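Brimska Trail

The Brimska Trail is a long-distance bridle route in the Sullar uplands. It runs 130 kilometres from the village of Bikis, at the southern edge of the range, to the market town of Ocampo in the north. The highest point is the Brimska Pass, at 1678 metres. The route is open to riders and walkers for its whole length and closed to motor vehicles except on three short sections shared with farm roads.

Name

The trail takes its name from the pass. Older maps use Brimska only for the summer pasture below the pass on its eastern side, and herders in the area still use the word in that sense. Local signs read "Sullar Bridleway" as far as the first river crossing and "Brimska Trail" beyond it.

Route

The southern end is at the stock pens in Bikis, 1004 metres above sea level. The first stage follows a walled drove road through hay meadows and then climbs through beech wood to an open ridge. The surface is packed earth with stone drains set across it at intervals. The drains are slippery after rain and are normally taken at a walk.

From the ridge the trail drops to the Sullar river, which is forded at a wide gravel bar. The ford is impassable during snowmelt. An upstream bridge, reached by a signed diversion, can be used in its place, but it has a plank deck and horses must be led across in single file.

The middle section is the highest. It crosses two minor saddles before reaching the pass, with little shelter and no trees. The western approach to the pass has 59 marked bends, numbered on low stone posts from the bottom. The descent on the far side is less steep but rougher, with loose scree on the upper part. Most parties dismount here.

The northern section runs down a broad valley used for grazing. Gates are frequent. The final stage follows the old salt road into Ocampo and ends at the fairground, where there is a water trough and a fenced paddock.

History

The southern and northern parts were drove roads, used to move cattle and sheep between winter and summer grazing. The salt road was built separately and had fallen out of use before the trail was laid out. The link over the pass was a footpath, widened later for pack animals. Waymarks were first painted along the full route by a riding club in Ocampo. They have since been replaced with posts, apart from a few painted rocks on the eastern side of the pass.

Season and conditions

The pass is usually clear of snow from June to early October. The lower stages at both ends can be ridden from April. Afternoon storms are common in July, and guided parties generally aim to be over the pass before 11 am. Night frost can occur in any month above the tree line.

Grazing is good along the river and in the northern valley and poor between the two saddles, where hard feed has to be carried. Water is available daily on all stages. The spring marked on older maps below bend 12 is dry by late summer.

Accommodation

There are herders' huts at both saddles and below the pass. They have sleeping platforms and a stove, and cannot be booked. Guest houses with stabling are found in Bikis, Ocampo and two villages in the northern valley.
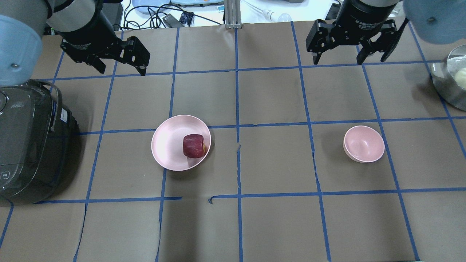
Horses and equipment

Most horses used on the trail are the small upland type bred around Bikis, which are sure-footed and kept shod in front only on soft ground. Full shoeing is usual for the complete route. Saddles are of a light trekking pattern with a breastplate and crupper for the steeper ground. Pack loads are kept narrow, as the walled part of the drove road is less than two metres wide in places.

See also

Sullar uplands
Drove roads
Pack saddle
Transhumance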